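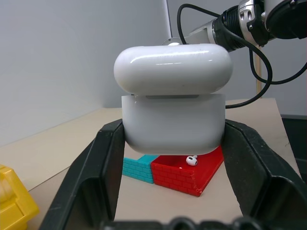 *Wrist camera, task family `earbuds`: the case in the gripper, one earbud in the red brick-patterned box behind it, the other arm at upper right.*

# kundivton-smallparts

Two-arm teleoperation demonstrations of small household objects being picked up, put down, opened, closed and dropped. The last category was unplanned but is well represented.

Recorded at the Kinoshita bench with a pair of Zotent arms, driven by hand through a pair of smaller Zotent arms. Released February 2023.

## At a glance

| | |
|---|---|
| Episodes | 2,060 |
| Task variants | 62 |
| Operators | 4 |
| Longest allowed episode | 3,000 steps |
| Control | leader-follower, both arms |
| Cameras | one on each wrist, one overhead |
| Language | one English instruction per episode |
| Format | Flemov episode folders |

## What's in it

The tasks come in families. A family shares its objects, and the variants change the starting layout, the target, or which arm is supposed to do the work.

- `earbuds` — charging case and loose earbuds. Pick up the case, open the lid, move an earbud between the tray and the case, close the lid. The family everybody asks about and the family with the worst success rate.
- `bricks` — brick-patterned walls and trays. Stand up, lay down, line up, nest. These also turn up as furniture in other families.
- `caps` — screwing lids onto jars and getting them off again.
- `cloth` — folding a small towel. Please lower your expectations before opening this folder.
- `handover` — one arm gives, the other receives, and there is a short period in which both believe they are in charge.

Each family has its own README with the list of instructions and the reset procedure. Those are drier than this one.

## How the demonstrations were made

The operator sits to the side of the bench with a leader arm in each hand and moves them. The followers copy the joint positions. There is no force feedback, so the operator learns how hard they are squeezing by watching, or by hearing something crack.

For the `earbuds` family in particular, the glossy lid is slippery and the satin part of the body is a bit less so. Most operators ended up gripping the case low on the body with the fingers on either side, then bringing the second arm in for the lid. We didn't ask for this. If your policy only ever learns to grip the case upright and from the sides, it learned that from us.

Before recording, every operator did a practice block of handovers and then a practice block of the family they were going to record. Practice blocks were thrown away. You can still see people improving inside the real data, and `episode_index` follows recording order, so you can plot your own teachers getting better at their jobs.

A few cases were started by hand guiding: the operator put the follower in gravity compensation, pushed it into the first pose directly, and then switched to the leaders. These have `start_mode: "guided"` in the metadata. The pushing itself is not recorded, and neither are anyone's hands.

## Folder layout

```
kundivton-smallparts/
 earbuds/
 README.md
 episodes/
 <episode_id>/
 meta.json
 joints.parquet
 wrist_left.mp4
 wrist_right.mp4
 overhead.mp4
 bricks/
 caps/
 cloth/
 handover/
 splits/
 train.txt
 val.txt
 val_newlayout.txt
```

## Fields

`joints.parquet` has one row per step.

| Column | Meaning |
|---|---|
| `t` | seconds since the start of the episode |
| `leader_q` | joint positions of both leaders, left then right |
| `follower_q` | joint positions of both followers, left then right |
| `grip_cmd` | commanded gripper opening, one value per arm |
| `grip_obs` | measured gripper opening, one value per arm |
| `frame_idx` | matching video frame for all three cameras |

`meta.json` holds the rest: `family`, `variant`, `instruction`, `operator`, `start_mode`, `outcome`, `notes`.

Use `leader_q` as the action and `follower_q` as the state. People do it the other way around, get a beautiful training loss, and then write to us about a robot that stands perfectly still.

The gap between `grip_cmd` and `grip_obs` is the closest thing to touch in this dataset. When a finger is pressing on something, the command keeps closing and the measurement doesn't. It's crude, but several baselines fell apart when we took it out.

## Outcome labels

Labels were set by the operator right after each episode, then checked by a second operator from video.

- `success` — the instruction was carried out and the objects came to rest.
- `partial` — some step was done and a later one wasn't. Common in `earbuds`, where getting hold of the case goes well and the lid has other plans.
- `fail` — dropped, jammed, knocked off the table, or timed out at the step limit.
- `recovered` — something went wrong, the operator fixed it, and the instruction was carried out anyway.

We kept all four. Filter as you like, but try keeping `recovered` before you throw it away. A policy that has only seen clean grasps has no idea what to do about a tipped earbud, and earbuds tip.

When the two operators disagreed, the stricter label won and `notes` says so. Some of the notes are testy.

## Loading

```python
from flemov import EpisodeSet

ds = EpisodeSet("kundivton-smallparts", family="earbuds", split="train")
ep = ds[0]

print(ep.meta["instruction"])
state = ep.joints["follower_q"]
action = ep.joints["leader_q"]
wrist = ep.video("wrist_left")
```

Videos are decoded lazily. Calling `ep.video(...)` inside a shuffled loop over single frames will work, in the sense that it will eventually finish. Run `flemov unpack` first if you need random access.

## Splits

`train` and `val` share layouts. `val_newlayout` uses object placements that never occur in training, with the same objects and the same bench. Report both. Good numbers on `val` mean you can fit a curve; we have fitted it too, and it's a nice curve.

There is no split by operator. The information is in `meta.json` if you want to make one, and we'd like to see the result.

## Known problems

- **Wrist cameras.** Whatever is in the gripper takes up the middle of the picture and hides the thing you want to look at. The gripper fingers are always there too, and models love to use them as a landmark. Cropping them out hurt more than it helped.
- **Cables.** The arm cables hang in loops, and the loops move between sessions. Their position says a fair amount about which session you're in. Augment accordingly.
- **Shine.** Highlights on the glossy lid slide around as the case turns. An early detector of ours tracked a highlight with great confidence for an entire episode.
- **Wear.** The brick-patterned pieces pick up chips and rough edges. We did not swap them out between sessions, so edge damage is not a reliable way of telling two pieces apart.
- **Other objects on the table.** The bench was tidied by people who had just finished a long recording block. Expect items in the corner of a view that the instruction never mentions.
- **Lag.** The followers trail the leaders slightly, more during fast moves. `t` is the follower clock. We tried shifting the leader stream to compensate and made it worse, so the raw alignment is what you get.
- **Left and right.** Always from the robot's side. In a small batch of `handover` the instruction was typed from the operator's side. These have `notes: "mirrored text"` and are excluded from `val`.

## What it's not good for

Anything with force. Anything with people in the workspace. Estimating how quickly a task can be done, either — operators were told to go slowly and most went slower than that.

It also says very little about earbuds in general. One style of charging case, one bench, one set of lights. A policy trained here has met a single case many times and may be surprised to learn there are others.

## Changes

- **Since the August preview:** added `recovered`, fixed the swapped wrist videos in `caps`, removed duplicate episodes in `bricks`, rewrote the instructions in `cloth` that only said "fold it nicely".
- **Still open:** camera calibration files for the overhead view. They exist. They disagree with each other.

## Contributing

Corrections to labels are welcome as pull requests against `meta.json`. Include the episode ID and the time in seconds where you think we got it wrong. New episodes need the same cameras and the Flemov checker has to pass with no warnings, including the one about trailing whitespace in `notes`.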